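Dendby: frequently asked questions

Last revised October 2018

What is Dendby?

Dendby is a method for teaching a two-armed robot when to stop. Most of the imitation learning work we grew up on is good at starting things. The arms reach, grasp, move, release, and then carry on releasing, with great conviction, an object they let go of a while ago. Dendby adds a second output to the policy, an estimate of how finished the current step is, and the arms are only allowed on to the next step when that estimate has settled.

Is that all?

Yes. It took us a good deal longer than it sounds.

How does it differ from Drosto?

Drosto was our earlier system and used a fixed timer for each step. If closing a lid took the demonstrator 6 seconds, the robot was given 6 seconds, whether the lid was closed, open or on the floor. Drosto did quite well in the lab where it was developed and poorly in the room next door. We still keep the code, mostly as a baseline and partly as penance.

What tasks do you test on?

There are 4 in the current set: bottle into bin, lid on container, cloth over tray, and a handover from one gripper to the other. All are done on the same table with the same pair of arms. People sometimes ask why we don't try something more impressive, like making breakfast. We have watched these arms spend a whole afternoon failing to put a bottle in a bin, and would like to keep our eggs. 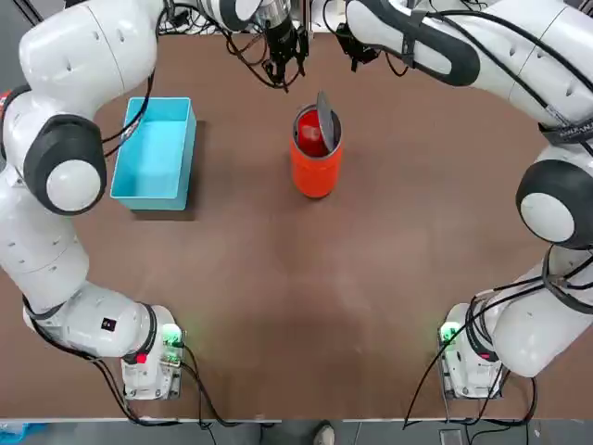
Lids deserve an answer to themselves, being the task we get the most mail about. A lid is a nuisance for a completion estimate: nearly closed and closed look much the same from a head camera, and the difference matters a great deal to whoever is carrying the container. The orange one has a round grey lid that can stand almost straight up from the rim, and that upright position is easy for the network to recognize. It's the last little bit of travel that causes grief. Our estimate tends to climb smoothly to nearly finished and then dither, like someone at a four-way stop. With both grippers brought in over the container, there is also the question of which arm gets to decide. In Dendby each arm has its own estimate and the lower of the two governs, so the pessimist always wins.

How many demonstrations do you need?

We collect 33 per task and train on all of them. We've had good results with 20 on the bottle task, where the goal is large and forgiving. The lid task got noticeably worse when we tried the same economy. Adding more demonstrations from the same operator helped less than we'd hoped, and a second operator with different habits helped more. If you have a colleague whose driving of the arms you can't stand to watch, that is the person to recruit.

Who labels when a step is finished?

The operator does, with a foot pedal, while the demonstration is under way. We tried labelling afterwards from the video and found that two careful people, given the same recording and plenty of coffee, would mark the end of a grasp in quite different places. The pedal isn't perfect. Operators press late when they're tired and early when it's nearly lunch. We shift every label by a constant worked out per operator, and we smooth what's left.

What happens when the estimate never settles?

The arms wait. After a set period they back off to their starting pose and try the step again, once. If the second attempt stalls too, the run is scored as a failure and a human comes over. An early version allowed unlimited retries, and we came back from a meeting to find the arms still politely attempting the same grasp.
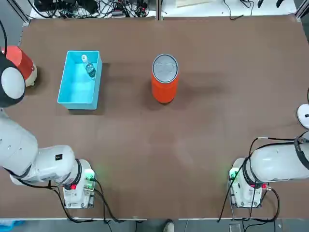 Stalls of this kind are counted separately from wrong stops, in which the robot decides it's done and isn't. We think a wrong stop is the worse fault, and the default threshold leans that way. You can change it in the settings file. If your objects are cheap and your time isn't, you probably should.

Does it cope with transparent objects?

Better than Drosto did, which is faint praise. Clear plastic remains hard for anything that relies on ordinary colour cameras. A bottle with a label on it gives the network something to hold on to. Peel the label off and the estimate becomes moody.

What is Jeltulness?

Our scoring script. It reads the logs and reports successes, stalls and wrong stops for each task. The name was supposed to be temporary. It has since been cited in a thesis, so we're stuck with it.

Can I run this on the Shehu arms?

People have asked, and in principle yes. The method needs joint positions, gripper opening and at least one camera with a view of the whole table. The Shehu driver reports gripper opening in units we haven't been able to figure out from the manual, so you'll have to calibrate it yourself. Please send us the numbers if you do.

Why did my estimate jump to finished on the very first frame?

Almost always because the training recordings weren't trimmed. If an operator sits there with a completed task for a while before ending the recording and then resets the table with the recorder still running, the network learns that a tidy table means success. Trim both ends, retrain, and check the lighting while you're at it.

Will there be a mobile version?

No. The arms are bolted down and we like them that way.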